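Last updated 2023-04-25. Maintainer: Waltraud Kramer. Ask her before changing anything under `rules/`.

# Jarura street rules

Operating rules and labeling guide for the Jarura sidewalk and street robot. The rules apply to every outdoor run on public roads, including short ones. Dunon keeps its own copy for indoor sites, and the two should not be mixed.

## What is in this folder

- `rules/operating.md`: the full rules, version 11
- `rules/changes.md`: what changed and who signed it
- `labels/`: 137 street clips with surface and shade labels
- `forms/`: run sheet and stop report

## Before a run

1. Two people go out with each robot. One holds the stop remote and does nothing else.
2. Test the remote at 15 meters. If the robot does not stop on the first press, the run is off.
3. Wipe the camera cover and check it for scratches.
4. Write the software version on the run sheet.

## During a run

- Keep to walking pace on residential streets.
- Stop for any person or animal in the roadway, and wait until they are clear.
- Do not cross onto lawns or driveways. If the edge of the pavement is unclear, stop and steer by hand.
- Treat every parked vehicle as one that may move.
- File a stop report for each use of the remote, even by mistake.

## Labeling shade

Shade caused most of the disagreements between labelers in September. Zachary Ouellet and Pascal Engelhardt went through them and settled on the following:

- Tree shadow on pavement is labeled `pavement`, with the `shade` flag on.
- Where grass and pavement blend together under a tree, draw the edge where you are sure of it and mark the rest `edge_unclear`.
- Distant street washed out by the sun is `far_bright`. Do not guess at objects inside it.

Dappled shade across the pavement, with a soft lawn edge on the right: 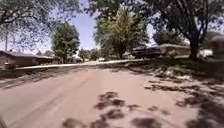 ## Known gaps

- No night clips and very few in rain.
- Curb height is not labeled.
- The rule for shared driveways is still open. Trevor Bellamy has the draft.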